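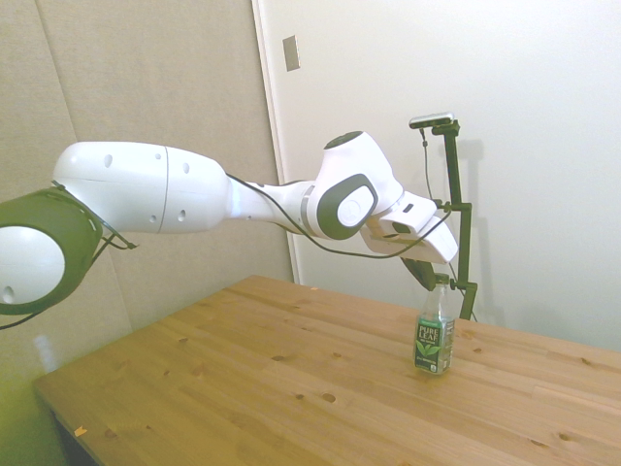 A table made of light-coloured wood.

How does a tree become a table?

Wood is one of the oldest materials people use. It is in doors, floors, pencils, spoons and boats, and it all starts inside a living tree.

What is wood made of?

A tree trunk is packed with tiny tubes, far too thin to see without a microscope. They carry water from the roots up to the leaves. The walls of the tubes are made mostly of a tough material called cellulose, stuck together with a kind of natural glue called lignin. Cellulose makes wood strong when you pull it. Lignin makes it stiff.

Just under the bark is a very thin layer where the tree grows. Each year it adds new wood all the way round the trunk. In spring the tree grows quickly and the new wood is usually pale. Later in the summer it slows down and the wood is darker. One pale band and one dark band together make a growth ring. If a stump has 19 rings, the tree was about that many years old when it was cut.

Hardwood and softwood

Trees with broad leaves, such as oak, ash and beech, give us hardwood. Trees with needles and cones, such as pine and spruce, give us softwood. The names can be confusing. Balsa is a hardwood, but it is so soft you can dent it with a fingernail. Yew is a softwood, and it is quite hard.

Wood also comes in many colours. Ash, birch and maple are pale. Walnut is dark brown. You can't always tell what a piece of wood is from its colour, as people often stain it or paint it.

At the sawmill

The sawmill at Bralindale cuts up trees from the forest on the hill behind it. First a machine strips off the bark. Then a long saw slices the log into planks. Nothing much is wasted - the bark goes on gardens and the sawdust is pressed into pellets for heating.

Fresh planks are full of water. If you made a table from them straight away, the wood would shrink as it dried, and the top might bend or split. So the planks are stacked with thin sticks between them to let the air through. Drying outdoors can take a year or more for thick planks. A heated room called a kiln does the job in weeks.

Looking at the grain

The lines you see on a wooden table are called the grain. They are the growth rings, cut through lengthways. A round or oval mark is a knot, and it shows where a branch once joined the trunk.

Wood splits easily along the grain, but it is much harder to break across it. Try this with a thin dry twig. Snap it in half, then see if you can peel one of the pieces into long strips.

Words to know

Cellulose: the tough material in the walls of plant cells.
Grain: the direction and pattern of the fibres in wood.
Kiln: a heated room or oven used for drying.
Lignin: the natural glue that makes wood stiff.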